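Grustix 2 is out, and I've been living in it for a fortnight

Well, it's finally here! Grustix 2 went up for download on 4th June, on a Sunday of all days, and those of us who had been pestering the developers for it since October more or less dropped our weekend plans. I certainly did. I had a lawn to mow and it is still there, taller than ever.

If you haven't come across it, Grustix is the planning layer that sits between a scene (simulated or real) and the arm that has to do something in it. You hand it a goal, it works out the order of moves, the grasps and the paths between them, and it passes the lot down to whichever controller you run. I use it with Gendo, the simulator most of our little user group has settled on, and the pair of them have always got on reasonably well. The trouble with version 1 was clutter. Give it a clear table and two cubes and it was lovely. Give it planks, blocks and odds and ends lying at all sorts of angles and it would sit there thinking until you gave up and put the kettle on.

So the big news is the new clutter planner, which the team have named Văn, and which is switched on by default from this release. Everything I've run so far has been on the mixed table scene, the one with the wooden track down the middle and the red cube sitting in the channel.
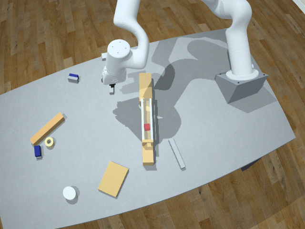

What's new in the planner

Văn doesn't try to plan round every object from the first moment. It makes a quick, slightly careless plan, finds out which objects actually get in the way of it, and only then spends proper effort on those. The old planner treated a plank on the far side of the table as every bit as worrying as the block right beside the fingers. You can imagine what that did to the planning time on a table with a dozen things strewn over it.

The release notes say the planner was tested on 847 tabletop scenes before it went out, and that 462 of those came from bug reports sent in by users. I'm rather pleased about that second number, as I know for a fact that a few of them are mine (sorry again to whoever had to open the one with the overlapping meshes).

I spoke to Rekha Rana, who looks after the planning code, and asked her what had taken so long. She was very good-humoured about it. "We had the fast bit working before Christmas," she told me. "Then we spent months on the slow bit, which was getting it to give the same answer twice." Anyone who used the preview builds will know just what she means! I had one scene where the arm went over the top of everything on the first run and sneaked in from the side on the next, with nothing changed in between. There's now a proper seed setting, saved along with the plan, so you can send a run to a friend and they'll see the same thing you did.

Long objects get special treatment too, and this is the change I'd been hoping for. In version 1 a bar lying at an angle was wrapped in one big upright box, so half the free table round it counted as blocked. Now it gets a snug box turned to match, and gaps that used to be off limits are open again. You can watch the boxes being fitted if you turn on the overlay in Gendo, and I'll admit I lost most of an evening to doing that with the table turned this way and that. 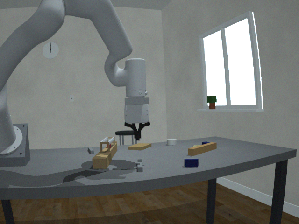
I also tried it with the old settings file from version 1, and to my surprise it loaded first time. Two of the names have changed (the clearance setting and the one for approach height) and you get a polite warning about both, with the new names written out for you to copy. That's a small kindness, but after the last upgrade, when my settings were quietly thrown away and I spent a morning blaming the gripper model, I was very glad of it.

Now for the grumbles, and I do have a couple. The overlay is slow on my machine. It's fine with the boxes alone, but turn on the path preview as well and the view starts to stutter, and the more waypoints you have the worse it gets. Rekha says they redraw the whole path every time any part of it changes and that it's on the list. The other one is the error messages. When a grasp can't be reached you are told "no feasible approach" and that's your lot. Was it the wrist limit? Did the fingers bump the thing next door? You have to switch on the detailed log and go digging, and the log is not a friendly read at the best of times.

Perception is mostly as it was, with one addition. There's a new shadow check for anyone feeding camera images in instead of reading object positions straight from the simulator. The arm throws a big shadow over its own workspace, and in version 1 the edge of a shadow could get picked up as the edge of an object, so you'd end up with a phantom lump in the middle of the plan. The new check works out where the arm's shadow ought to fall, using the joint angles and the light position, and is more doubtful about any edge that lines up with it. It's off by default because you have to tell it where your lights are. In Gendo that's two lines in the scene file. In a real room with a window I suspect it's a good deal more bother, and I haven't been brave enough to try.

I left it on for a long batch over the weekend, views from the wrist included, with the arm's shadow spread wide behind an upright block.
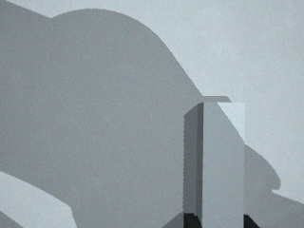 Do I need to redo my old scenes before I can use the new planner?

Most scenes will load just as they are. The only ones you'll need to touch are those with hand-made collision boxes, because Grustix 2 will go on using your boxes and won't fit its own until you take them out. Delete the box entries, save, load the scene again, and the snug ones are made for you.

The download is a fair bit bigger than before, mainly thanks to the sample scenes, which you can leave out by unticking them in the installer. You'll want the current Gendo as well. The older one will run, but the overlay won't show up and you'll wonder what all my fuss was about.

There's a limit of 40 objects per scene for the time being. Past that, Văn hands over to the old planner with a note in the log, and you're back to the kettle. Rekha tells me the limit is there for memory reasons and should go up in the next point release, though she wouldn't give me a date and I did ask more than once.

The Brastance plug-in, for those of you who plan in Grustix and then replay on their controller, isn't ready yet. The version 1 plug-in will install without complaint but it doesn't understand the new seed setting, so your replays may not match your plans. I'd hold on to a copy of version 1 alongside if you depend on it. They sit happily in separate folders and don't fight over settings, which I've checked, having run both on the same laptop all week.

Bug reports go to the usual tracker, and they'd like the plan file attached along with the scene, please. I've filed mine about the stuttering overlay already, so if you've got the same thing, add your machine details there and save starting a new one.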